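Home Browse Topics Random page Recent edits Log in

Squeaky floor

A squeaky floor is a wooden floor that makes noise when walked on. The noise may be a chirp, a groan, a crack or a long creak of the kind used in radio plays to tell the listener that someone has come home late. Squeaks are found in old houses and new ones, in cheap floors and in very expensive ones, and they are among the most common complaints made by people who have just moved in. People who moved in long ago tend to describe the same sound as character.

The squeak is rarely a sign of danger. It means that two things which were once held tightly together are now held less tightly, and that a foot has reminded them of the fact.

Causes

Wood takes in moisture from the air and gives it back. A board swells across its width in a damp summer and shrinks in a heated winter, while hardly changing at all in length. A floor made of many boards does this many times over, and the small gaps that open up in the cold months give each board a little room to move. When a board moves, it rubs on its neighbor, on the nail that holds it, or on the layer underneath.

Most squeaks come from one of four places. The first is the joint between boards, where the tongue of one slides in the groove of the next. The second is the nail, which stays put while the board rides up and down its shank. The third is the gap between the finished floor and the subfloor, and the fourth is the gap between the subfloor and the joists, the long beams that carry the whole thing. A fifth source, the pipe or duct that touches a joist and complains whenever the joist bends, is strictly speaking plumbing, though this comforts very few people.

The builder often gets the blame, sometimes fairly. A nail that missed its joist on the day the house was built will go on missing it, audibly, for as long as the house stands. Joists that were wet when installed dry out over the first few winters and shrink away from the floor above. Boards laid straight out of the delivery truck, before they had time to settle to the air of the room, are another classic, and the person who laid them has usually moved to a different county.

Why the sound is so loud

The movement behind a squeak is tiny, often less than the thickness of a playing card. The noise comes from what engineers call stick and slip. Two dry surfaces grip each other, bend a little under load, let go all at once, and grip again. Repeated fast enough, this makes a tone. A violin bow does the same thing to a string, with better results and longer training.

The floor then acts as a sounding board. A broad, thin, stiff sheet of wood with an air space below it is very close to the recipe for a guitar, and it spreads a small noise generously through the room and into the one below. Hard, bare finishes with few rugs or curtains make matters worse. Night makes them worse again. The floor is no louder at two in the morning than at noon, but the competition has gone to bed, and falling temperatures can set boards ticking with no one on them at all. A good share of the world's haunted houses have been put down to this, generally by people who were not in them at the time.

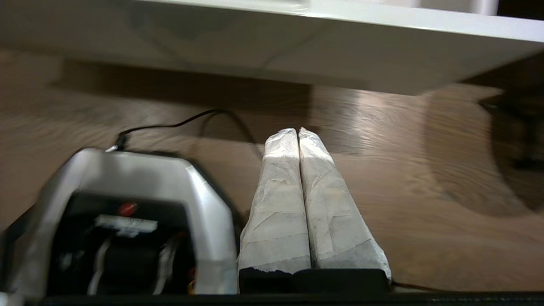

Can a squeak be fixed without taking up the boards?

Most can. A squeak that can be reached from the basement or crawl space is best treated from below, with a thin glued shim or a short screw, and one that can only be reached from above will often give way to a narrow finishing screw driven into the joist and hidden with filler.

Finding the spot

Locating a squeak takes two people, one to walk and one to listen, and has tested many otherwise sound marriages. The walker crosses the room in short steps, shifting weight from heel to toe. The listener stands below if there is a below, or kneels with an ear near the boards if there is not. The sound travels along joists, so the place where it is heard and the place where it is made may be a good stride apart. Painter's tape is used to mark the guilty boards. Chalk works too, and is then found on socks for a week.

Joists can be traced by the lines of nail heads, by tapping, or with a stud finder, a tool whose opinions should be checked against at least one of the other two. In most North American houses joists are 16 inches apart, except where they are not.

Repair from below

Where the underside of the floor is open to view, the listener can usually see the trouble as well as hear it. A visible gap between joist and subfloor is filled with a wooden shim coated in glue and slid in until it is snug. It should not be hammered. A shim driven hard will lift the floor, open a fresh gap on each side, and turn one squeak into a pair.

Where the subfloor and the finished boards have parted, a short screw is run up through the subfloor to pull the boards down. The length of this screw matters a good deal. It must be shorter than the two layers put together, and the number of people who have learned this with a bare foot is not known.

Blocking, meaning short lengths of lumber fitted tightly between two joists, is used when the joists themselves twist or bounce. It is slow work and mostly done lying down.

Repair from above

Dry powder is the oldest remedy. Talc, powdered graphite or powdered soap is swept into the joint and worked down with a soft brush. It stops the rubbing surfaces from gripping, which quiets the squeak without curing the movement. It lasts a season or two. Graphite also leaves a gray line between the boards, and on a pale floor it will be admired by every visitor.

Screws are more lasting. Kits are sold with a screw scored partway along its length, so that the head snaps off below the surface and leaves only a small hole. On hard species such as oak or maple a pilot hole is needed, or the board will split and the squeak will be the lesser worry. Plain nails driven at opposing angles also work, and were standard for generations, though they tend to loosen again in time.

Oil is often suggested and seldom wise. It soaks into the wood, stains it, and can keep any later finish from sticking.

Squeaks as a feature

Some squeaks have been kept on purpose. The best known are the "nightingale floors" of Japan, of which the corridors at Nijo Castle in Kyoto are the usual example. They chirp underfoot, and popular accounts hold that they were built as an alarm against intruders. Others hold that the sound came from ordinary wear in the metal fittings below, and that the alarm story arrived afterward. Both versions are told to tourists, who prefer the first.

Parents of teenagers have come to rely on much the same principle, usually on the third stair from the top. The teenagers know about the third stair.

In the trade

Floor layers disagree about squeaks with real feeling. Lutz Vogler, whose handbook for apprentices went through 4 editions, held that a silent floor was simply one that had not been walked on properly, and told readers to jump. Elínborg Fogh took the opposite view and argued that glue under every board would put an end to the problem within a generation. It has not, but it has made the boards far harder to remove, and repair crews mention her often.

The flooring firm Ferkum once ran a complaints desk for squeaks alone. Of the first 3,000 calls it logged, 95 concerned floors the company had not made, and one concerned a dog. Its rival Geum sold a cushioned underlay on the promise of "a floor that keeps secrets," a slogan withdrawn in May of the same year after hotels asked what was meant by it.

Prevention

The dull advice is the good advice. Boards should rest in the room where they will be laid until they match its air. Subfloors should be both glued and screwed to the joists. Indoor humidity kept fairly even through the year, with a humidifier in winter if need be, will spare a floor most of its shrinking and swelling. A damp crawl space should be dealt with before anything above it is touched.

A floor that squeaks in February may well be silent by June, and it is reasonable to wait and see before buying tools. Many owners have cured a squeak this way, and most have taken credit for it. A squeak that comes with a soft or sagging patch, a slope, or a door that has lately begun to stick is a different matter and should be looked at by someone who knows joists.

See also

Joist
Subfloor
Stair tread
Door hinge
Wood shrinkage
Nightingale floor

Shares: 95 Comments: 5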